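3.2 Storage of outdoor clothing between seasons

The second part of the study dealt with where outdoor clothing is kept once the weather turns mild. Households in Drernstead were asked to keep a written diary of every coat and jacket in the home from March until the first cold week of autumn. The diary form was adapted from an earlier survey in Slanina, where most dwellings have a separate entrance room and where the question of space had hardly arisen. Drernstead is different. The older flats near the Skesex road were built without a hall cupboard, and thick garments tend to be moved from one room to another for much of the year.

Some 400 entries were suitable for analysis. Entries that gave only the name of a room, without saying on or in what the garment was kept, were left out. Of the resting places that remained, the bed was named far more often than the pilot interviews had led us to expect. It was seldom meant as a place of storage. Diary keepers wrote of it as a surface for sorting, folding or checking pockets, and several recorded the same jacket there on successive evenings before it was put away.

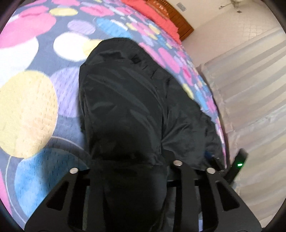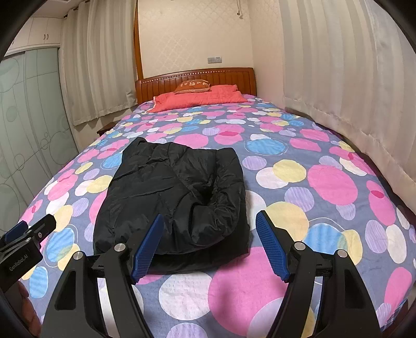 Figure 2. Black garment on a bed with a patterned cover, coded as "surface, temporary".

Vollura Institute for Household Studies
Author: Senior Research Officer, Domestic Space Group

The code "surface, temporary" was applied whenever a garment lay on furniture that had another main use. Chairs, ironing boards and the tops of chests were treated in the same way. Two coders worked through the diaries separately and then met to settle the cases on which they differed. Most of these concerned hooks on the backs of doors - a fixing that some households regarded as permanent and others plainly did not.

Padded jackets raised a problem of their own. They take up a good deal of room on a rail, and diary keepers were unwilling to press them flat for long periods. In 14 entries the garment was placed in a suitcase, later taken out again when the case was needed for travel, and then given no fixed place at all. Wool coats followed a steadier pattern and were usually hung in a wardrobe by the end of spring.

The size of the dwelling explained less of this than the age of the building. Larger flats without a hall cupboard produced diaries very much like those of smaller ones, and the comparison with Slanina is taken up again in section 4.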